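Setting the Table, 251 Times
Feb 23, 2023

Ruby-Lee Costigan has been setting the same table since November, and she still has opinions about where the spoon goes. She leads the home data group at Trurley, a small outfit that records everyday chores with two-armed robots so that a learning system can have a go at them later. I spent a long, pleasant afternoon with her and her colleague Lachlan Maihi, and we talked for most of it about dishes.

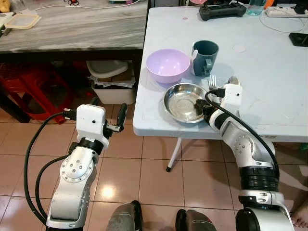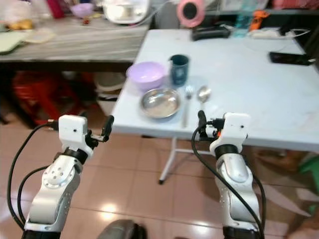
Dishware, a fork and a spoon on the folding table, with both of the robot's arms in view.

"People come in expecting to hear about the arms," Costigan told me, pulling a second chair over so I could see her notes. "And I do love the arms! But I could talk to you all day about the plate. A steel plate is low and shiny and it has hardly anything to hold on to except the rim, so you come at it from the side, and if you come in a little high you're just tapping it."

An "episode," as the group calls it, is one complete try at one chore, from the starting layout to the finish, steered by a person the whole way through. So far they have kept 251 of them for the table chore, and the target they agreed on with Wernier, the company that will train on the recordings, is 300. Another 78 were recorded and set aside. I asked what gets an episode set aside, and Costigan laughed and handed that one to Maihi, who does most of the steering.

"Me, usually," he said. "I'll stop halfway to think, and you can see it, the arm just hangs there. Well, if you teach from that, you're teaching it to hang there. Dropping something is fine, though. If I drop the fork and pick it up again nicely, we keep that one, and I'd say those are some of the best we've got."

He told me he was slow in the beginning, slower than he had expected to be after years of playing games with his brother, and that the cup was what finally loosened him up. A handle turned toward you is one job and a handle turned away is quite another, and he had to stop treating every cup as the same cup. These days he changes the layout a bit between tries (the bowl an inch over, the fork and spoon a little closer together) and writes each change in a notebook that has a good deal of tea on it.

The question I had been saving up was about the room. The group records in homes, with all the usual household things left where the household keeps them, and I wondered whether it wouldn't be easier to work in front of a plain wall.

"Oh, much easier," Costigan said. "We did that first, over at Pearce, in a lovely bare room, and the first model we trained was very good at lovely bare rooms. Then we took it to somebody's kitchen and it reached for a reflection on the floor. So now we leave the power strip on the table, we leave the stool where it is. If the floor is shiny, then good, we want the shiny floor."

There are six homes in the collection now. Ewan Cartwright finds them and does the talking with the families, and Digby Kerslake goes through the recordings in the evenings and writes a sentence for each one, in plain words, saying what was done. Costigan thinks that part is undervalued. She once found the same move written up as "put," "place," "set down" and "pop," and after some discussion they let all four stand, on the grounds that people do talk that way.

I asked Maihi whether he ever got bored. He thought it over for quite a while.

"Around the fortieth in a row I do, yes. I have a rule with myself that I get up then and walk around the block. You can tell from the recording when someone's fed up, the movements go sort of square. Ruby-Lee spotted it before I did, and she was very kind about it."

Next on the list is a chore with cloth in it, folding dish towels to begin with, and neither of them pretends to be looking forward to that. Costigan has already bought the towels. She got them out of the bag to show me, and Maihi picked one up by the corner, watched it droop, and put it back.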